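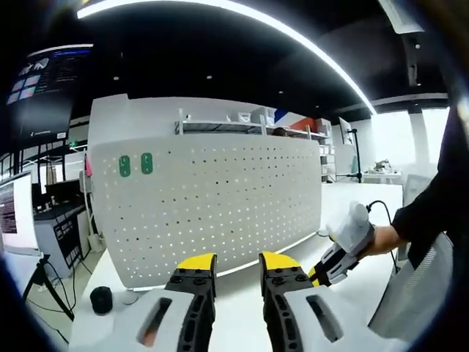
Two hand-held grippers with yellow tips at a white tabletop.

Shares in Tromow have fallen since March, when the maker of power-control chips cut its order guidance for the second half. The usual reading is that customers bought too much stock during the shortage and are now working through it. The filings support that only in part.

Inventory at Tromow's distributors peaked last year and has been declining for three quarters. What has changed is the mix. Sales of older parts, made at the Fudton plant on fully depreciated equipment, held steady. The weakness sits in the newer line from Floluvdale, where the company has been adding capacity. The site was planned for 3000 wafers a week and is running at 2000. Depreciation is charged on the full plant either way, and gross margin has suffered accordingly.

Hrnčiar, a smaller rival, took the other route. It owns no fabrication plant, buys finished wafers under annual contracts and employs 1064 people, most of them in design and testing. Its margins are lower in good years and move less in bad ones. It has also won two car-industry contracts that Tromow had expected to renew.

For investors the question is how long Floluvdale stays underused. Each extra 500 wafers a week would spread the fixed cost further, but car makers take up to two years to approve a new part. Tromow's next results will show whether the approvals already in progress have turned into orders. Until then, its low price against book value reflects a plant that is one third idle.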